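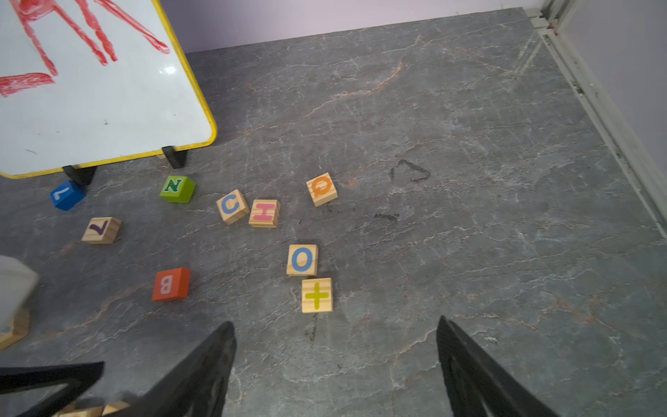

Visit to the Tindano letter block works, Merer: open day report

Tindano opens its works to visitors twice a year, in spring and in late autumn. I attended the November 2019 session, having missed the earlier one. The works occupies a former dairy building on Susinska, a short uphill street behind Merer station. Visitors are taken round in small groups, and the full circuit took a little under three hours including questions. My interest was in the letter printing and in how the firm checks its blocks in use. Readers who want a history of the company will find a printed leaflet at reception.

Getting there

The train from the coast is direct. The walk from the station is short but steep, and the pavement runs out before the gate, so visitors with pushchairs should take the lower road and come in through the yard. Parking is limited to 10 spaces and these had gone before the first group set off. Outdoor shoes may be worn in the timber store and machine shop. They come off for the playroom, where there is a rack and a bench.

Reception issues ear defenders, a paper badge and a plan of the building. The plan is out of date: it shows the drying room on the ground floor, whereas it has been upstairs since the lift was replaced.

Timber store

All the current natural blocks are pine. Boards arrive planed on two faces and are stacked on battens under cover until their moisture content settles. A board is tested with a pin meter at both ends and in the middle, and the readings are chalked on the end grain. Boards with resin pockets are set aside for the off-cut bin, which a local school collects.

Our guide was Selina Prantl, who runs production. She explained that the firm used beech until a few years ago and changed for reasons of weight. A full set in beech was heavy for a small child to carry across a room in its bag. Pine is lighter and softer, and it marks more readily. The corners are given a larger radius than before to compensate, and the saw kerf has been adjusted to keep the finished size the same, so that old and new sets can be mixed.

Machine shop

Boards are ripped to square section and then cross-cut against a stop. The cross-cut saw turns out over 100 blanks from a single loading of the feed, with an operator removing any blank that shows a split or a loose knot. Sound knots are accepted if they fall on a face that will not be printed. In practice this means that the operator turns the blank in the hand and decides, and the decision is quick. I watched for a while and could not always see what had been noticed.

Blanks then go into a drum sander. The drum is loaded by weight. If it is underfilled the blocks strike one another too hard and the corners bruise; if it is overfilled they hardly move and the faces stay rough. A chart beside the drum gives the load for each size. After sanding the blanks are blown clean and passed to one of two lines: printing on bare wood, or painting followed by printing.

Printing and painting

The presses are pad printers supplied by Mockus. Each has a steel plate with the letter etched into it, a silicone pad that lifts the ink, and a nest that holds the block. The nest is the part that gives trouble. Pine moves slightly with the weather, and a nest that grips well on a dry day will be tight on a damp one. The firm keeps several sets of inserts and changes them by hand. Selina Prantl described the change of insert as the single adjustment that new staff take longest to learn.

A plate is inspected after 2,000 impressions and either returned to the press or sent for re-etching. Curved letters are said to wear sooner on the inside of the curve. The C and the Q are the usual ones to be replaced, and the straight letters can run for considerably longer. I was shown a worn Q plate beside a new one. The tail had lost its sharp end, although on a printed block the difference was hard to find without a loupe.

On bare wood the letter is a single colour. On painted blocks the letter may be white, or a darker shade of the ground with a white outline round it. The outlined version needs two passes and the register has to be good, as any shift shows up at once as an outline that is thick on one side. The rejects tray held a fair number of these. I asked whether the outlined letters were worth the extra work and was told that shops like them.

Painted blocks dry on racks upstairs for a day before handling. The bare ones need only a short time under warm air.

The playroom

The last stop, and for me the most useful, was the room in which finished sets are put to use. It is a plain domestic-looking room with pale lavender walls, white woodwork and a grey floor patterned like veined stone. The baseboard and door frame carry scuffs and dark marks along their length, and the firm has left them as they are.

Blocks are put out on the floor in no particular order, bare and painted together, with a small yellow-framed whiteboard standing on its own black feet alongside. Somebody had been at it in red with thick diagonal strokes and a bar lower down. I took it for a practice letter but would not insist on the point.

The arrangement differs from the usual display shelf in one respect that matters. On a shelf every letter is upright. On a floor the blocks lie at all angles, and a letter has to be recognised from wherever the reader happens to be. An L on its head is a 7 to any adult glancing down at it, and both the blue painted block with the white letter and the bare one with the purple letter could be read either way from where I stood. The firm sells no numeral blocks in this size, partly on that account. The H gives no difficulty upside down, and the N very little. I was told that a small underline on the ambiguous letters had been considered in September and deferred, as it would mean new plates for each of them.

Colour and ground

The choice of floor was also discussed. An earlier room had a plain pale covering on which everything showed clearly, and this was felt to be too kind to the product. Households do not all have plain pale floors. The present one has white veins and rust-orange lines running across the grey, and a block has to stand out against that.

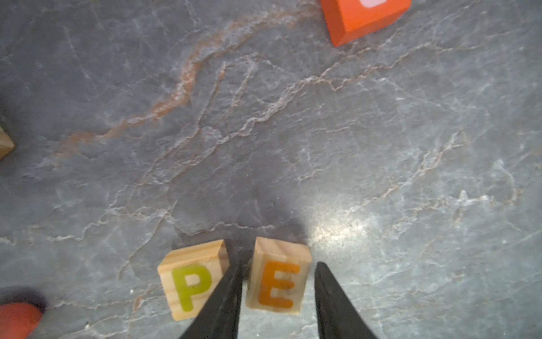

Legibility of the print was the subject I had come to look into, and the playroom allows a fair comparison of inks on unpainted pine. The printed colours are fixed by letter, so a given letter is always the same colour within a set. Purple, blue and pink are all strong on the pale wood and raised no comment from the group. The lighter inks are of more interest. With the P and the E next to each other, the P in yellow-green and the E in orange, the orange is the bolder of the two, and I would have expected the P to suffer for it. It does not suffer much. The letter is large and rounded, and it fills enough of its face to be read easily. The orange of the E is also distinct from the rusty vein in the floor behind, which is browner and duller. I had thought the two might be confused at a distance. The pale wood of the block separates them.

The grain itself varies from block to block. On some it runs in straight, clearly visible lines and on others it is faint. The firm does not sort for this and sees no reason to. A customer who lays two sets out together will notice the difference on the top faces before noticing it on the letters.

Questions from the group

Several visitors asked about repainting old blocks at home. The advice given was to sand back to bare wood and not to paint over a printed face, as the ink resists most household paints. Replacement letters can be bought singly from the works counter or by post, with the caveat that bare pine darkens with light and a new block will look pale beside its neighbours for a season or two.

One visitor asked about the size of a print run. Sets are made up in batches of 100, and the letters in a batch are printed one after another in alphabetical order, which keeps the plates in sequence on the rack. A batch that is short of a letter waits until that letter comes round again.

I asked whether scuffing of the printed face was measured. It is, by a rubbing test with a felt pad and by looking over blocks that have been in the playroom for a known period. The felt test gives a figure and the playroom does not, but Selina Prantl places more weight on the second. I was not able to see the records. A summary was promised and will be added to this page if it arrives.

Practical notes

Admission is free and must be booked through the works office. The stairs to the drying room are narrow, and the lift is available on request. Photography is permitted everywhere except at the plate-etching bench. The counter takes cards, and seconds are sold by weight from a crate near the door, mostly vowels on the day I went.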